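Unit 6: Impulse and Habit in Retail
Instructor: Encarnación Mateos

Most shoppers buy the brand they bought last time. Economists call this inertia - it looks like loyalty, but a small price change can break it.
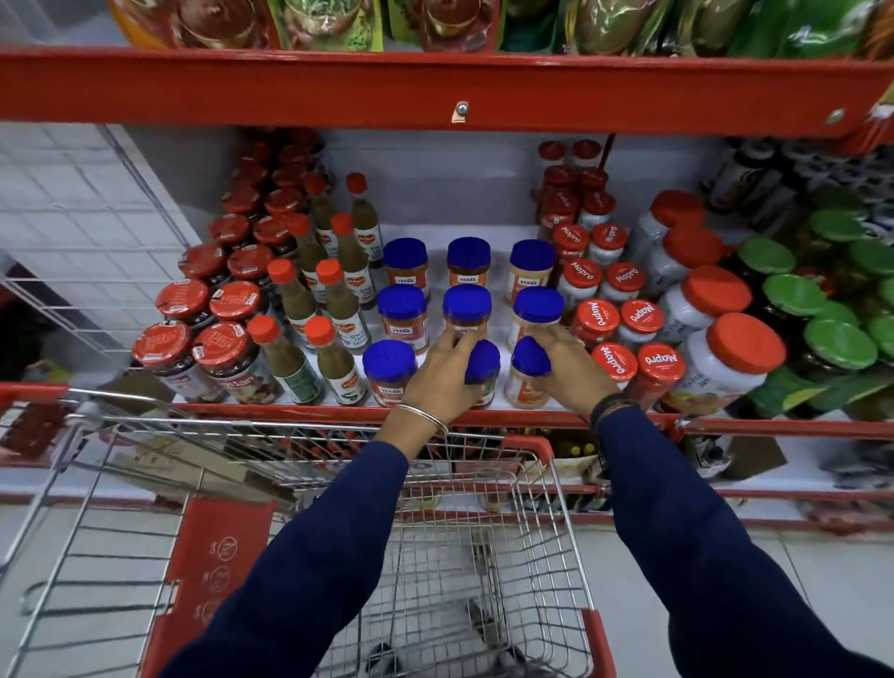 Fig. 1. Blue-capped jars at the shelf edge.

Read Montes on the Lallado price trial, 335 households. 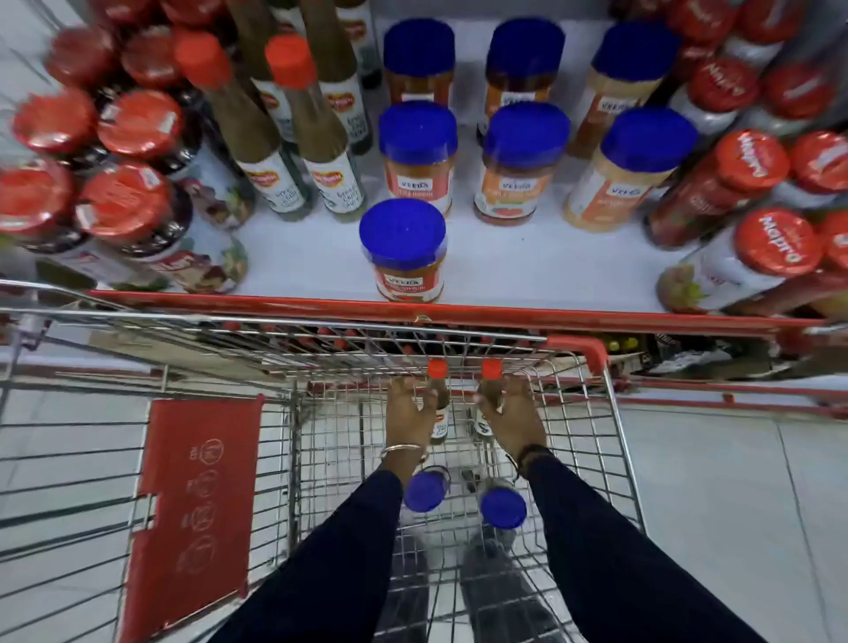 Fig. 2. Bottles and jars in one cart.

Basket size matters too. Larger carts tend to go with longer trips.

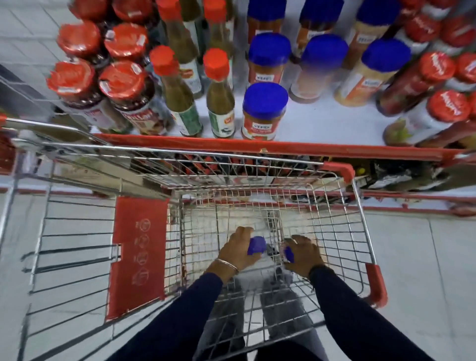

Problem set 13 covers switching costs. Skip part two.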